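Arm picks up the gray box crooked in the sim, drops it on the real bench

novbridge_nights
Asked on a Sunday · 174 views · 2 comments

I look after a small sorting cell at Novbridge. White arm, pegboard-style plate on a table, one gray box at the left end, then green, blue and yellow bins in a row. We test everything in a simulated copy first, which is supposed to save us grief.

After I re-entered the tool settings last week, the grip on the gray box went wrong. The fingers get onto the rim and the box ends up tilted, with one corner leaning out.

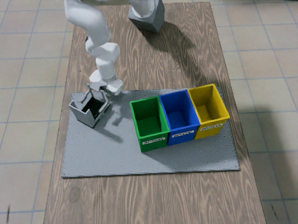
I've tried closing slower and I've tried closing harder. Slower gives me more time to watch it go wrong. On the real table it let go of the box on 74 out of 100 tries, so at least it's consistent. The three bins haven't moved and the arm hits those fine. What do I check next?

laryea_bench
Marked helpful · 90 votes

Leave the speed and force alone for now and put them back where they were. A box that tips when the fingers close is usually being touched by one finger before the other. Either the tool center is off to one side, or the wrist is turned a bit compared with the box.

Stop the arm just above the box with the fingers open and look straight down. You want the same gap on both sides and the finger plates parallel to the walls. If the gap is uneven, fix the tool offset. If it's even but skewed, fix the box's angle in the cell file. Don't fix both at once or you'll be back here next Sunday.

Also look at where on the rim you're grabbing. Yours has a notch, and a finger half in a notch will twist things all by itself. Go a little lower or move along the wall.

jestari_fan
3 votes

Had this on our Ilero cell. Restarted it. Worked until lunch.

oldgrease
11 votes

What laryea said, plus wipe the finger pads on the real one and check the screws behind them. The simulator has never had a loose screw in its life, so it won't warn you.

Share · 2 comments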